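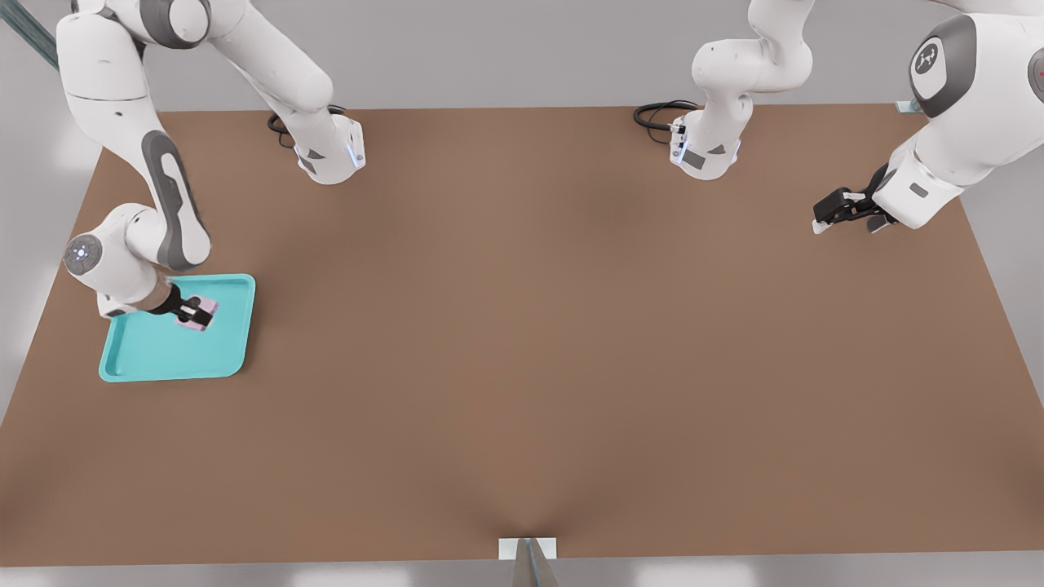

What has the Waverton reading program done with the grant since January?

Most of the money went to tutor hours. We now run sessions at 7 branch libraries, and 133 adults are enrolled, up from 72 when the grant began.

Progress report, June 14, 2025
Prepared by Inna Prokopenko, program manager

Tutoring
Learners meet a tutor twice a week for an hour. Evening slots fill first, and the Barta Street branch has a waiting list for them. Botond Vida has moved two tutors there from the morning schedule. Attendance dropped during the spring school break and came back the week after.

Materials
We spent $3,697 on workbooks and large-print readers. The level two workbook arrived late, so those groups used photocopied chapters for the first month. Tutors report that the health and housing units get the most use. The unit on banking is out of date and we have stopped assigning it.

Staffing
Angelica Tolentino started as intake coordinator in January. New learners used to wait over a month for a placement interview. Most are now seen within two weeks. The second coordinator position is still open.

Next period
Hemi Sutcliffe will run tutor training again in the fall. We would like to move the unspent travel funds into child care during evening sessions and will send a revised budget for your approval. The learner survey is being translated and will go out with the next report.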